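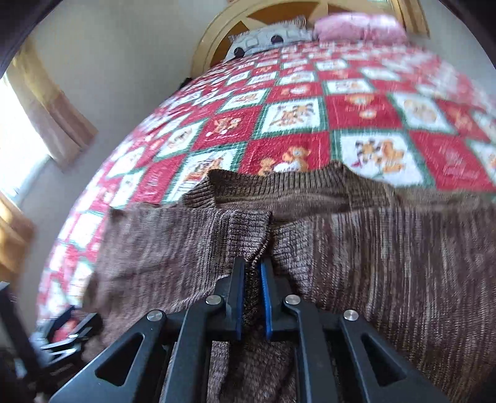
통권 70호 | 20쪽

스웨터 접기, 정말 그렇게까지 해야 하나

10월 | 글·사진 편집부

옷장 정리 철이 되면 어김없이 접기 책이 쏟아진다. 올가을에는 Zitlow라는 출판사에서 나온 205쪽짜리 니트 관리서가 손에 들어왔다. 205쪽이라니. 스웨터는 몸판 하나에 소매 둘이다. 그걸로 한 권을 채우려면 무슨 말이든 해야 했을 것이고, 읽어 보니 과연 그랬다. 이번 글에서는 그 책의 주장을 하나씩 따져 본다. 미리 말해 두지만 설득당할 마음은 별로 없이 시작했다.

갈색과 베이지가 섞인 굵은 골지 니트. 책은 이런 옷을 '가장 까다로운 등급'으로 분류해 놓았다. 등급을 누가 매겼는지는 끝까지 읽어도 안 나온다. 골이 세로로 굵게 서 있어서 접는 선을 잡기가 오히려 편할 것 같은데, 책에서는 골을 거슬러 접으면 옷이 망가진다고 겁을 준다. 가로로 한 번도 안 접고 서랍에 넣을 방법이 있으면 알려 주시길.

이불 커버 위에서 접는 것도 책의 지침에는 어긋난다. '단색의 단단한 면'에서만 하라는데, 우리 집에서 그만한 넓이가 나오는 곳은 침대뿐이다. 빨강과 흰색 네모가 번갈아 나오고 흰 칸마다는 아니어도 곰 인형이 꽤 찍혀 있는, 누가 봐도 연말용 이불이다. 10월에 벌써 꺼냈느냐고 물으실 분이 있을 텐데 따뜻하면 그만이다. 갈색 옷은 이런 무늬 위에서도 잘만 보인다. 단색 타령은 아무래도 책 속 사진을 예쁘게 찍으려고 넣은 말 같다.

소매 문제. 책은 소매를 등 뒤로 넘겨 엇갈리게 놓으라고 한다. Callach식 접기라고 거창한 이름까지 붙였다. 해 보면 소매 두 장이 가운데서 겹쳐 그 부분만 불룩해진다. 얇은 티셔츠라면 모를까 이렇게 두꺼운 실로 짠 옷에는 안 맞는다. 나는 소매를 몸판 옆선에 맞춰 그냥 내려 접는 쪽이 낫다고 본다. 어머니도 그렇게 접으셨고 옷은 멀쩡했다. 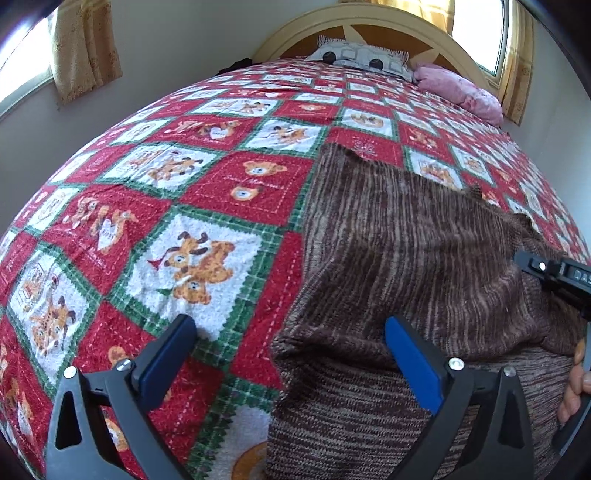
다음은 펼치기인데, 여기서 책이 제일 길어진다. 접기 전에 옷을 20분 동안 펼쳐서 '쉬게' 하라는 것이다. 옷이 왜 쉬어야 하는지 설명이 두 쪽이나 이어지는데 요지는 잘 모르겠다. 손으로 쓸어 보면 가장자리는 여전히 물결치고, 우글거리는 곳은 우글거린다. 니트란 원래 그런 것이다. 자로 그은 듯한 직선을 원하면 셔츠를 사야 한다.

짙은 갈색에 베이지, 회색이 불규칙하게 섞인 실은 칭찬할 만하다. 보풀이 조금 일어도 눈에 잘 안 띌 색이다. 책 뒤에 광고가 실린 Berrada 보풀 제거기는 그래서 안 샀다. 같은 광고면에 있던 Palta 칸막이도 마찬가지다. 서랍에 칸막이를 넣으면 그만큼 옷 넣을 자리가 줄어든다는 사실은 광고 어디에도 적혀 있지 않았다.

세워서 보관하라는 조언만은 반쯤 받아들이기로 했다. 단, 굵은 니트는 꽉 차지 않은 서랍에서는 슬금슬금 쓰러진다. 칸이 남으면 눕혀 두는 게 속 편하다. 옷걸이에 걸지 말라는 말도 맞기는 한데, 그건 이 책이 나오기 한참 전부터 다들 알던 얘기다.

과월호는 권당 2,000원, 배송비 별도. 다음 호에는 목도리를 다룬다. 목도리 접는 법에도 이름이 붙어 있는지 찾아보는 중이다.

문의: 편집부 독자 게시판 | 무단 전재 및 재배포 금지 | 맨 위로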